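Skoltgate Journal of Applied Handling | Home Current issue Archive For authors

Category: Research papers / Grasping and end effectors

4. Comparison of finger coverings with wrist camera

4.1 Motivation and conditions

In Section 3 we compared the two grippers, Garko and Krajčí, with their original finger surfaces. Both of them had difficulty with smooth household items, and the difficulty was largest for bowls. A bowl offers a thin rim that is curved in two directions, and a flat finger touches it only on a short line. When the gripper closes with a small angle error, the bowl turns around this line and the controller does not notice the change.

We therefore tested a simple modification, where a knitted work glove is pulled over the whole gripper. The idea is not new in our laboratory. Takumi Shimada used a similar covering in his earlier trials with cups, but in those trials the camera was fixed on the ceiling and the effect of the covering on the camera view was not studied. In the present work the camera is small and is mounted at the wrist, so the covering and the object share the same view during the approach and the grasp.

Three conditions were used in this section. Condition A is the Garko gripper with bare fingers. Condition B is the same gripper with thin rubber sleeves. Condition C is the same gripper with the knitted glove. The Krajčí gripper was left out, because its fingers are too wide for the glove and a larger glove made folds that entered the closing path. The arm and the Sornham controller were the same as before, and no gain was changed between the conditions.

4.2 Procedure

Each trial started from a rest position above the table. The arm moved to a point near the rim, rotated the wrist until the fingers were in line with the rim tangent, and closed. After closing, the arm lifted the object by a short distance, held it, and returned it. The operator changed the position of the object by hand between the trials, following a printed order that was prepared before the session. The operator was not allowed to correct the object after the arm had started.

In total 573 trials were started. Of these, 559 are included in the analysis. The remaining trials were stopped by the safety limit of the arm before the fingers closed, and we considered that they give no information about the covering. In every session the camera exposure was fixed at the beginning. We preferred this to automatic exposure, as the automatic mode reacted strongly when the dark glove came into the view and the brightness of the object then changed during the approach.

The glove was put on with the coated side toward the closing surfaces. It was fastened at the wrist, and the operator checked that the camera lens was free. After each block of trials the glove was pulled straight again. This step takes only a short time, but we found it important, as a glove that has moved a little changes the position of the soft fingertip in the image – and the segmentation then treats a part of the glove as a new object. 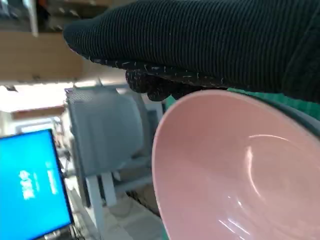

Figure 7. Wrist camera view with the pink plastic bowl in condition C. The rounded fingertip of the black knitted glove is close to the rim. Note the bright reflections on the inner surface of the bowl.

4.3 Results for the grasp

The glove gave more stable grasps on the bowl rim than the other two coverings. We explain this mainly by the softness of the knitted layer. The fabric can follow the curve of the rim, and the contact becomes a small area where the bare finger has only a line. The speckled grip coating probably adds friction, but we did not test a glove without coating, so the two effects cannot be separated here.

The rubber sleeves had a different behavior. They held well once the bowl was lifted, but during closing they sometimes caught the rim too early and pushed the bowl away. With the glove this early catching was less frequent. For the flat objects, such as a plate or a lid, we did not find a clear difference between conditions B and C.

There is also a cost. The glove makes the fingers thicker, and the gripper can no longer enter narrow spaces. For two objects standing close to each other, the bare finger was still the best choice. The force reading of the gripper was also less sharp with the glove, and the contact threshold of the controller was reached later. We kept the threshold unchanged for the comparison, but in a practical use it should be tuned again.

4.4 Results for the camera view

The wrist camera sees the object from a very short distance, and in a bowl grasp a large part of the view is taken by the covered gripper and by the inner surface of the bowl. Figure 7 is typical for this problem. The rim is quite clear against the lighter background, but the smooth inside of the bowl shows a thin white arc and several short glints, and it becomes darker toward one side. Our edge detector, which was designed for matte objects, tends to follow such an arc as if it were a second rim.

To estimate how often this happens, we selected 184 images from the approach phase and marked the rim by hand. The same images were then given to the detector. Most wrong rims were found on reflections inside the bowl. A smaller part came from the ribs of the knitted fabric, as these ridges are parallel and closely spaced and give many weak edges in one direction. A mask for the glove area removed nearly all errors of the second type. It did not help for the reflections.

The background was a smaller problem than we expected. The room around the robot was left in its normal state, with a monitor, an office chair and other furniture in the view of the camera. These things are blurred at the working distance, and the detector mostly ignores them. A bright screen can still disturb the color measurement when it is near the object in the image. We reduced this effect by taking color samples only from the region inside the detected rim.

4.5 Limits of the comparison

The comparison has several limits. Only one glove type and one size were used, and we have no data about wear over a long period. The fabric became a little looser after roughly 80 trials, and we then changed the glove, so the later part of its life was not observed. All bowls in the test were empty. A filled bowl would move the center of mass and could change the order of the three conditions.

The operator knew which covering was mounted. The printed order reduces this influence for the object position, but the judgment of a partial slip was made by eye – a second observer would be better. In Section 5 we use only condition C and study whether a lower approach angle can keep the reflections away from the rim.

Previous section Next section References Back to top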